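報道関係各位

2025年7月21日
株式会社Korkmont

地域行事向け食器貸出サービス「Zollon」、受付対象を自治会・学校・福祉施設へ拡大
～秋の行事シーズンに向け、申込窓口を一本化し、配送と回収の方法も見直し～

株式会社Korkmont(以下「当社」)は、繰り返し使用できる食器の貸出サービス「Zollon(ゾロン)」について、これまで商業催事の主催者に限っていた受付対象を、自治会、町内会、学校、保育施設、福祉施設および非営利の文化団体へ拡大することを決定いたしましたので、お知らせいたします。あわせて、貸出品目の組み替え、配送および回収方法の見直し、ならびに利用団体向け手引きの改訂を行います。

■ 背景

地域の祭礼、運動会、敬老行事、防災訓練に伴う炊き出しなど、飲食を伴う行事では、従来、使い捨ての紙製・樹脂製容器が広く用いられてきました。準備と後片付けの手間を抑えられる一方、行事終了後に発生する廃棄物の分別と搬出は主催者の負担となっており、当社にも、商業催事以外での利用の可否について継続的にお問い合わせをいただいておりました。

当社はこうしたご要望を受け、昨年12月より、Rusau地区において非営利団体を対象とする試行を実施してまいりました。試行では、地区内の自治会と小学校を中心に延べ96団体にご利用いただき、貸出件数は460件となりました。試行期間中に実施した利用者アンケートには2,854名の来場者および運営担当者から回答が寄せられ、食器の大きさ、返却場所の案内、受け渡しの時間帯などについて多くのご意見を頂戴しております。

とりわけ多かったのは、返却時に食べ残しをどこまで取り除くべきかが分かりにくいというご指摘と、行事の開始が早朝となる場合に前日の受け取りを希望するというご要望でした。今回の対象拡大にあたっては、これらのご意見を運用に反映しております。

■ サービス拡大の概要

(1)受付対象
自治会、町内会、幼稚園、保育所、小学校、中学校、高等学校、特別支援学校、福祉施設、公民館、ならびに非営利の文化・スポーツ団体が対象となります。個人の方による私的な会食でのご利用は、引き続き受け付けておりません。複数の団体が共同で主催する行事につきましては、代表となる団体を定めたうえでお申し込みください。

(2)申込方法
これまで商業催事用と試行用に分かれていた申込窓口を一本化し、当社催事支援部が一括して受け付けます。お申し込みの際は、行事の名称、開催日、会場の所在地、提供する料理の種類および見込み来場者数をお知らせください。料理の種類をうかがうのは、油分の多い料理や色の濃い汁物の有無によって、お届けする食器の組み合わせが異なるためです。

(3)規模の目安
一行事あたりの来場者数が200名を超える場合には、当社の担当者が事前に会場の配置図を確認し、食器の受け渡し場所と返却場所についてご提案いたします。これより小規模な行事では、手引きに掲載した標準的な配置例をご参照のうえ、主催者の皆様にてご判断いただけます。配置に関するご相談は、規模にかかわらず承ります。

(4)利用料金
利用料金は、品目ごとの基本料金、洗浄料金および配送料金の合計となります。学校および福祉施設については、基本料金を減額いたします。料金表は、催事支援部へのご請求により書面または電子データでお渡しします。破損および紛失については、通常の使用に伴う範囲であれば追加の費用を申し受けませんが、返却数に著しい不足が生じた場合には、実費の一部をご負担いただくことがあります。

■ 貸出品目の組み替え

試行の結果を踏まえ、貸出品目を「主菜」「汁物」「軽食」「飲料」の区分に整理いたしました。主菜には浅い丸皿と仕切り付きの皿、汁物には持ち手のある椀、軽食には小皿と小鉢、飲料には積み重ね可能なカップをご用意しております。箸、スプーンおよびフォークは、いずれの区分にも追加できます。

また、年少の利用者や高齢の利用者が多い行事に配慮し、軽量の食器と、縁に指をかけやすい形状の食器を選択できるようにいたしました。福祉施設からのお申し込みでは、これらの品目を優先して割り当てます。アレルギーへの対応として、特定の食材を使用する料理とそれ以外の料理で食器の色を分けたいというご要望にも、在庫の範囲内でお応えします。色の指定は、開催日に余裕をもってご相談ください。

■ 多様な食文化を紹介する行事での活用

Rusau地区では、住民の交流を目的とする食の催しが定期的に開かれています。試行にご参加いただいた飲食店「Thái(タイー)」は、地区の交流会において麺料理と蒸し物を提供し、椀と丸皿を貸出品でまかなう運営に取り組まれました。汁気の多い料理を屋外で提供する際の盛り付け量や、返却台に残り汁の受け容器を置く位置など、同店から寄せられた助言は、改訂版の手引きに収録しております。

当社は今後も、地域の飲食店と主催団体との橋渡しに努めてまいります。出店者ごとに食器を手配する方式に加え、会場全体で食器を共通化し、来場者がどの返却場所にも返すことのできる方式をご案内いたします。後者の方式では、出店者が個別に返却の管理を行う必要がなくなり、調理と接客に専念しやすくなります。

■ 配送および回収方法の見直し

配送は、原則として行事の前日に行います。会場に保管場所がない場合は、近隣の公民館等を受け取り場所として指定することができます。前日の受け取りが難しい団体については、開催当日の午前の配送を個別に調整いたします。

食器は品目ごとに蓋付きの通い箱に収めてお届けします。通い箱の側面には品目と収納数を記した札を付けており、返却時も同じ箱をご使用いただけます。返却にあたっては、食べ残しと紙類を取り除いていただければ、水洗いの必要はございません。試行期間中にご不明の点が多かったこの取り扱いについては、通い箱の蓋の裏面に図入りで表示することといたしました。

回収は、行事終了後当日または翌営業日に行います。回収した食器は当社の洗浄施設において予備すすぎ、本洗浄、仕上げすすぎ、乾燥および目視点検の各工程を経て保管されます。傷や変色が基準を超えたものは貸出から外し、素材ごとに分別したうえで再資源化の事業者へ引き渡します。

■ 利用団体向け手引きの改訂

手引きには、当日の人員配置、返却場所の案内表示、来場者への呼びかけの文例、雨天時の対応などを掲載しております。改訂版では、学校行事で児童や生徒が返却の案内を担う場合の進め方と、炊き出し訓練における衛生管理の留意事項を新たに加えました。案内表示の原稿は、日本語のほか、地域の実情に応じた言語でもご利用いただけるよう、文言を書き換えられる形式で配布いたします。

なお、手引きは利用の有無を問わずご請求いただけます。自前の食器を用いて行事を開催する団体にも、返却場所の設け方などの参考としていただければ幸いです。

■ 担当責任者のコメント

株式会社Korkmont 催事支援部長 Cengiz Karakaya(ジェンギズ・カラカヤ)

「地域の行事は、日頃から準備に携わる方々の工夫によって支えられています。試行を通じて、私どもは食器をお届けすることに加え、受け取りから返却までの流れを分かりやすくお示しする必要があると改めて認識いたしました。Rusau地区の皆様から頂戴したご意見には厳しいものも含まれておりましたが、その一つひとつが今回の見直しにつながっております。初めてご利用になる団体の皆様にも安心してお申し込みいただけるよう、窓口の体制を整えてまいります。」 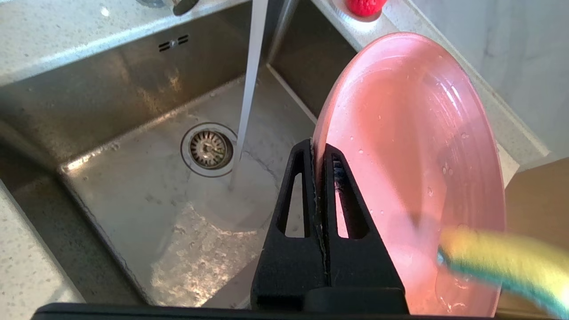 水滴のついたピンク色の丸皿

■ 説明会の開催

対象の拡大に伴い、ご利用を検討されている団体を対象とした説明会を開催いたします。説明会では、申込手続き、料金、会場配置の考え方についてご説明するほか、貸出品目を実際に手に取ってご確認いただけます。すでに行事の計画をお持ちの団体には、終了後に個別の相談時間を設けます。

参加費は無料です。会場の都合により、お席には限りがございますので、参加を希望される団体は催事支援部まで事前にお申し込みください。遠方の団体や、平日の日中にご参加いただくことが難しい団体には、説明資料をお送りしたうえで電話によるご相談を承ります。

■ ご利用にあたってのお願い

秋の行事が集中する時期には、ご希望の品目をご用意できない場合がございます。開催日が確定していない段階でも仮申込を受け付けておりますので、計画の早い時期にご連絡くださいますようお願い申し上げます。

直火、オーブンおよび電子レンジでの加熱には対応しておりません。加熱した料理は、調理器具から移したうえで盛り付けてください。また、貸出品への粘着テープの貼付や油性ペンでの記入はご遠慮ください。団体名や料理名の表示が必要な場合は、通い箱に同封する差し込み式の札をご利用ください。

荒天等により行事が中止または延期となった場合には、配送前であればキャンセルに伴う料金は発生いたしません。配送後の中止については、配送料金のみを申し受けます。延期の場合は、在庫の状況を確認のうえ、新たな日程での手配を優先して承ります。

■ 今後の予定

当社は、本年12月までを対象拡大の初期運用期間と位置づけ、利用団体へのアンケートを継続して実施いたします。結果は集計のうえ、次年度の貸出品目と料金体系の検討に反映いたします。あわせて、Rusau地区以外における受け渡し拠点の設置について、関係する自治体および団体との協議を進めてまいります。新たな拠点が決定した際には、改めてお知らせいたします。

商業催事の主催者の皆様につきましては、現行の契約条件に変更はございません。すでにお申し込みいただいている行事の手配も、従来どおり当社の担当者が承ります。

■ 株式会社Korkmontについて

株式会社Korkmontは、催事用品の貸出、食器の洗浄受託および会場運営の支援を行う企業です。商業施設、展示会、地域の祭礼など、さまざまな催しの運営に携わっております。「Zollon」は、当社が運営する食器貸出サービスの名称です。

■ 本件に関するお問い合わせ先

【報道関係の方】
株式会社Korkmont 広報室

【ご利用を検討されている団体の方】
株式会社Korkmont 催事支援部 「Zollon」受付窓口
受付時間:平日の営業時間内(祝日および当社休業日を除く)

※本リリースに記載の内容は発表日現在のものです。サービスの内容は予告なく変更となる場合がございます。

以上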